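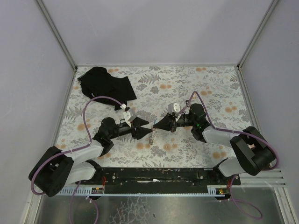

Printed Floral Cloth

Printed floral cloth is fabric that has been decorated on its surface with flowers, leaves and stems, as opposed to cloth in which the flowers are woven or stitched. It is one of the oldest and best loved kinds of household fabric, and there are few homes without at least a scrap of it somewhere, whether on a bed, at a window or folded up in the bottom of a sewing basket.

Making the pattern

The earliest printed florals were made with carved wooden blocks, one for each color, pressed down by hand along the length of the cloth. A good printer worked slowly and lined up every block by eye, and small slips between the colors are part of the charm of old pieces. Engraved copper plates and later rollers made the work much faster - and allowed for far finer lines, so that ferns and grasses became popular fillers between the larger blooms. Most floral cloth today is printed with screens or by digital machines.

The repeat

A floral pattern is built from a single drawing, called the repeat, which joins up with itself on all sides. The Gaillard pattern books, kept at the old Clatgate print works, hold 200 such drawings, and visitors are often surprised by how many of them are plain little sprigs with a repeat of only 6 inches. Larger designs can run to 18 inches or more, and they need extra cloth if the flowers are to meet nicely at a seam.

Albane Gilbert, who spent around 40 years drawing for Clatgate, liked to scatter her flowers so that they faced every which way. This is known as a tossed layout, and it is a great favorite with home sewers - the cloth can be turned in any direction and very little goes to waste.

Color and care

White and cream grounds have never really gone away, usually with soft grays, greens or a touch of something warmer. Cotton florals are best washed cool, inside out, and dried in the shade, as strong sun will fade the reds and pinks first.

See also: Block printing; Chintz; Quilting cotton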